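Speaker notes - Thin film carrier bags in the home kitchen: storage, folding and second use
Household Materials Day, session 2
Speaker: Despina Sarantis. Slides: Haris Leka

Slide 1 - Title
Allow people to sit down. Say that the talk covers bags after the shopping has been put away. Recycling schemes are Ehab Metwally's session after lunch, so pass any questions on kerbside collection to him.

Slide 2 - Bags on the worktop
Leave both pictures up while giving the definitions.

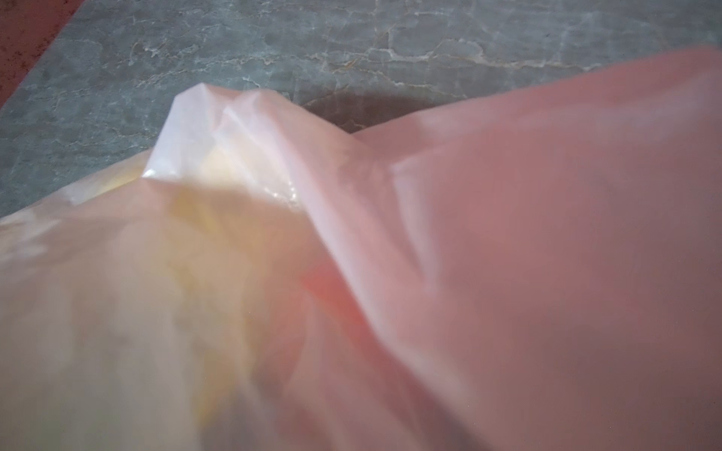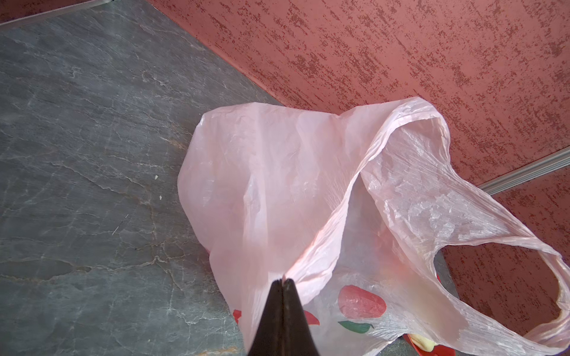
Pink bag film on a stone worktop. The first picture also has a whitish bag with something yellow in it.

Definitions, briefly. "Thin film" in this talk means the light carrier given out at market stalls and small grocers. It does not include the woven bag for life or the heavy bag with a rigid handle. The difference matters for folding: thin film holds air and has very little stiffness of its own, so it will not keep a crease unless the air is out first.

Slide 3 - The Hirvonen survey
Heikki Keskinen ran the household survey in December. 196 households took part and the bags in each kitchen were counted by the residents. Total 3,942 bags. The highest single household had 67.
Do not quote an average. The distribution is very uneven and Heikki has asked us not to.
Most were kept inside another bag, usually on a door handle or under the sink. Hardly any were folded.

Slide 4 - Sorting before folding
Two piles, keep and discard. Check the base seam first, then the handles where they join the body. A handle that has stretched to a narrow band is still usable for light goods but should not carry jars or bottles.
Bags that have held raw meat or fish go straight to discard.
Bags that have held loose fruit or vegetables: turn inside out, wipe, hang up until dry. Film stored damp sticks to itself and smells within days.
If somebody asks about washing machines, the answer is no.

Slide 5 - The flat fold
Demonstrate at the table. Use the spare bags from the Undia box, not the new ones.
Lay the bag flat with the handles away from you. Pull the side gussets out to their full width and tuck them back in. Smooth from the base towards the handles so that the air leaves through the mouth. Fold lengthways in half, then again. You should have a strip slightly wider than two fingers.
Fold the base end over in triangles up to the handles and tuck the handles into the last pocket.
Common fault - smoothing towards the base. The air has nowhere to go and the strip springs open. Repeat the step if the back rows could not see it.

Slide 6 - Containers
Marjatta Eskola compared the Votuler drawer box with the Floseser wall tube. The box suits folded bags, the tube suits loose ones. Her notes are in the handout. With the tube, feed the bags in base first or the handles catch at the outlet.

Slide 7 - Second uses
Bin liners for small bins, shoe covers in a suitcase, wrapping for paint rollers between coats. Avoid long-term food storage, and keep all film out of reach of small children.

Questions. The folding table stays up until the coffee break. Collect the bags before leaving the room.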